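Stovero puts its small-parts bins on sale, in the two colours people kept asking for

2019-05-04

Stovero, the storage firm behind the Lovunus range, has today released the Lovunus sorting bin, a rectangular tray with rounded corners and no other ambitions. It comes in dark teal and light grey, and goes on sale through the Livden shop and by post.

The bin is meant for the sort of thing that breeds in drawers: pill bottles, spice pots, glue, the screws left over from a wardrobe that seems to be standing up regardless. Put one colour down for what stays and the other for what goes, and a whole bathroom cabinet can be dealt with before the tea is cold. Stovero makes no promises about the garage.

The range was first due in December. It was held back while the corners were redrawn 4 times, a process the firm describes as thorough and its suppliers describe in other ways. The final shape has no tight angles for crumbs and dust to settle in, and a cloth gets all the way round.

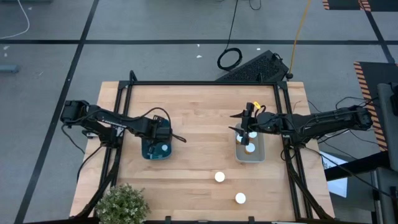 Small containers with round white tops are a favourite test at Stovero, as they look alike from overhead and have a habit of ending up in the wrong place. Two bins side by side on a wooden worktable will not cure this - but two colours do help.

The first batch runs to 348 bins. A further 100 have been set aside for Pasaribu, the homeware chain, which will stock them in 13 branches. Lids are not included, and are not planned. Sample bins can be requested from the Stovero press office, which would quite like them back.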